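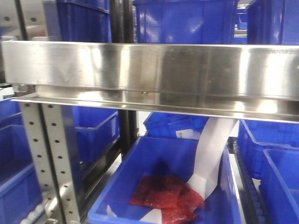
Haf Landeg wants to know if the tubs can go on the top shelf. No. Bottom two only, see step 4.

3. Setting up the dry store

Do the shelving first (section 2). Have Wutico label sheet handy, plus a dry cloth and the stock list from Baleck.

Step 1. Pick the spot. Away from the boiler, away from direct sun. Leave 5 inches behind for air.

Step 2. Unpack tubs. Keep the wrap on any you're not filling today. 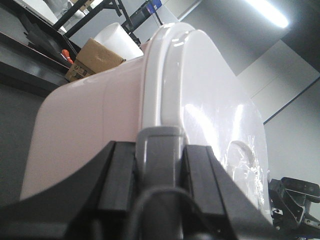 Fig. 3a. Lid with molded handle, clear wrap over it.

Step 3. Wash, rinse, dry overnight. Lids too. Lids seperately, not stacked.

CAUTION: no bleach. Flour picks up the smell, and then it's 30 lb of flour in the trash.

Step 4. Fill to a hand's width below the rim. Heavy stuff (rice, sugar, flour) on the bottom two shelves. Max load 200 lb per shelf, spread out.
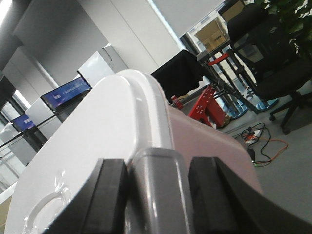
Fig. 3b. Raised rim and oval recess.

Step 5. Lid on. Press all the way round, corners last. Lid rocks? Take it off, wipe the rim, try again.

Step 6. Label front of tub, never the lid, lids get swapped. Item, month opened, initials. So "Oats, June, KT" is fine.

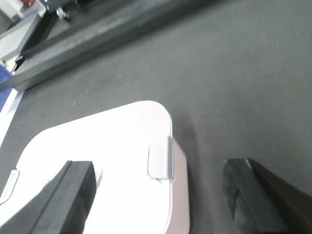 Old stock to the front when you refill. Don't top up a half-full tub, empty it frist and wash it.

Note: spare lids are part 316 on the Usetti order form. Ask Souad Mansour for the login.

Next: section 4, cold store.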